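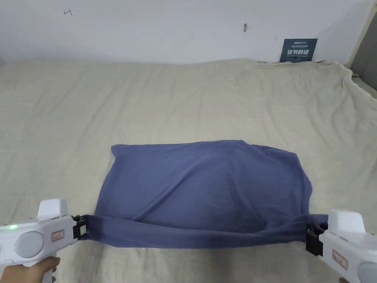 Good practice, on paper

The Mitthorpe code for teaching robots household work runs to 952 clauses, and 2 of them deal with the people holding the grippers. One says they should be "suitably rested". The other refers back to the first.

Firms love it all the same. Sekik paid 4,000 pounds for its certificate in April and put the badge on its website before lunch. Wesside is still waiting for its own.

What does the badge prove? That forms were filled in, mostly. Maldonado, which checks the forms, has no duty to watch a single shirt being folded — and its fee comes from the firms it passes.

A rule worth having would cap the hours and name who does the counting.

Last updated: April
We use cookies to improve your visit. Accept all | Manage choices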